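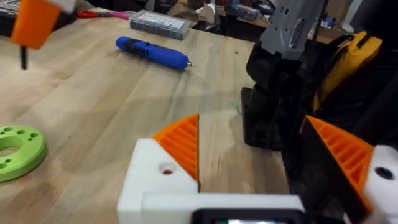

Ticket 2134: Bench top out of flat, light items roll to the right

Status: Closed
Queue: Manwood bench support
Customer: Prirnosport, Stenow workshop
Reported by: Si-eun Seo
Product: Manwood butcher-block workbench top on steel underframe
Finish: Yammine hard oil, clear
Priority: Normal

Problem as reported

The cordless screwdriver (blue, dark grip band) no longer stays where it is put down. If it is laid across the grain in the middle of the bench, it rolls to the right until something stops it. Laid along the grain it stays put more often. The same happens with drill bits and short lengths of dowel. The organizer box at the far edge does not move, but its lid has become harder to close when the box is fully on the wood.

The machine at the right end stands on its own flat plate. The plate used to sit without rocking. It now ticks when the front corner is pressed by hand.

No liquid spill known. No impact known. The bench has not been moved since installation. First noticed on a Friday in July, after the windows had been left open overnight.

Entry 1 – Support

Please check the following and reply in this ticket:

1. Is the underframe level, measured on the steel and not on the wood?
2. Are all leveling feet in contact with the floor?
3. Place a straightedge across the boards at the left end, the middle and the right end. Is there light under the straightedge in the middle, or does it rock?
4. Were the slotted brackets from the hardware bag used, or was the top screwed down directly through the round holes in the frame?
5. Was the underside oiled before installation?

Do not tighten or loosen any screws yet.

Entry 2 – Si-eun Seo

Answers in order.

1. Level on the steel, both directions.
2. All feet touch. One could be turned by hand with little effort. I left it as it was.
3. Left end: flat. Middle: straightedge rocks slightly. Right end: rocks clearly, high spot running lengthwise near the center of the top, low toward both long edges.
4. Round holes. I have not found any slotted brackets on the bench. There is an unopened bag of hardware in the cabinet which may be them.
5. Do not know. The underside looks lighter than the top and feels rough.

I moved the green disc and the red-handled tool out of the way for the straightedge and put them back afterward. The machine stayed in place, so the right-end reading was taken just to the left of its plate.

Entry 3 – Support

Thank you. A crown along the length, level frame, round holes and an unsealed underside fit together. The top face is oiled and the bottom face is probably bare. The bare face takes up and gives off moisture faster. With fixed screws the boards cannot move sideways, so the top bends instead.

A crown will normally mean that the top face has swollen relative to the bottom face. With an unsealed underside and damp air we would expect the opposite, that is a dish. Please confirm the direction of the bend before any work is done. Two points to check:

– Was the straightedge turned end for end and the reading repeated? A worn straightedge gives a false crown.
– Is there a heat source under the bench? Dry, warm air against the bare underside will shrink it and give a crown even when the room is humid.

Entry 4 – Si-eun Seo

Repeated with the straightedge turned around. Same result, crown.

There is a heat source. The dehumidifier was moved under the bench, right half, after the windows were found open. It blows upward. It has been running during working hours since then. I did not connect the two things because the top felt normal to the hand.

It has been moved to the opposite wall and aimed into the room.

Entry 5 – Support

The cause is clear enough to proceed. Procedure below. Read all of it before starting.

Step 1. Leave the top alone for a full weekend with the dehumidifier away from the bench. Keep the windows closed.

Step 2. Repeat the straightedge readings at the same places. Mark the places with masking tape on the front edge so they can be found again.

Step 3. Take the weight off the right end. The machine has to come off together with its plate. Lift from the base, not from the upper housing.

Step 4. From below, loosen all screws by one turn each, starting in the middle and working outward. Do not remove them. If the top makes a noise while the screws are being loosened, stop until it has settled. The noise is the boards sliding on the steel.

Step 5. Open the hardware bag. It should contain slotted brackets with 5 mm slots, and 17 screws with washers. The odd screw is a spare. Replace the fixings one at a time so that the top is never unsupported. Each slot must be at 90 degrees to the grain. A bracket fitted with its slot along the grain does nothing.

Step 6. Tighten until the washer stops turning under finger pressure, no further.

Step 7. Oil the underside with the same Yammine oil as the top. One thin coat, wiped off, then a second when the first is dry. Put the used rags in water. They can self-heat if left in a pile.

Step 8. Replace the machine and its plate. Check the plate for rocking.

Use a hand screwdriver for step 6. The cordless one will drive past the right point before it can be stopped.

Entry 6 – Si-eun Seo

Steps 1 and 2 done. Left end flat. Middle flat, no rocking. Right end still rocks, less than before.

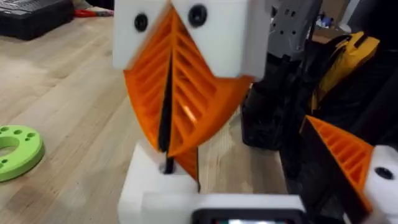
Pale top, grain running diagonally in this view.

I ran a fingernail across the joints over the whole length. It catches on one joint near the right end, on the side toward the back. It does not catch anywhere else. A sheet of paper cannot be pushed into it.

Question on step 5: the grain is continuous from end to end in each board, so I take "at 90 degrees to the grain" to mean front to back on this bench. Please confirm.

Entry 7 – Support

Confirmed, slots run front to back.

A joint that catches a fingernail but does not take paper is a height difference between two boards and not an open joint. It does not need glue. Do not sand it yet. It may close when the screws are released.

A fine joint line is hard to judge by eye in a blond wood with a clear finish, so the fingernail test is what we are going by.

Entry 8 – Si-eun Seo

Steps 3 to 6 done.

Notes:

– The noise described in step 4 occurred at the right end, on the second row of screws. One knock. I stopped, had lunch, and went on with no further noise.
– Two of the old screws had been driven hard enough to mark the steel. Both were under the part of the top where the machine stands.
– The bag contained the brackets and the full number of screws. One screw left over.
– The front right bracket does not fit between the frame and the cable tray. I moved the tray toward the back. The tray is not a Manwood part.

Straightedge after tightening: flat at the left end and in the middle. At the right end it no longer rocks, and there is no light under it that I can see with a flashlight behind.

The joint still catches a fingernail, faintly.

Entry 9 – Support

Good result. Go on with step 7. The faint edge at the joint can be taken down with a card scraper after the top has had one more month to settle. Scrape along the grain, then touch up with oil. If you prefer to leave it, that is also acceptable and has no effect on the bench.

Set the leveling foot that could be turned by hand. Turn it down until it resists, then lock the nut.

Entry 10 – Si-eun Seo

Underside oiled, two coats. Foot set and locked. The machine is back on its plate and the plate does not tick at any corner.

Screwdriver test repeated at the left end, the middle and the right end, laid across the grain each time. It stays at all positions. The organizer lid closes with the box flat on the wood.

The dehumidifier now has a strip of tape on the floor to show where it goes.

The joint will be left until the next service. Please keep a note of it on the bench record so that it is not reported as a new fault.

Entry 11 – Support

Note added to the bench record: minor step at one joint, right end, toward the back, known and accepted. Old screws can be discarded. Keep the spare.

Resolution code: installation, fixed mounting and local heat. No part replaced under warranty. Ticket closed with the customer's agreement. It can be reopened by replying with the same ticket number.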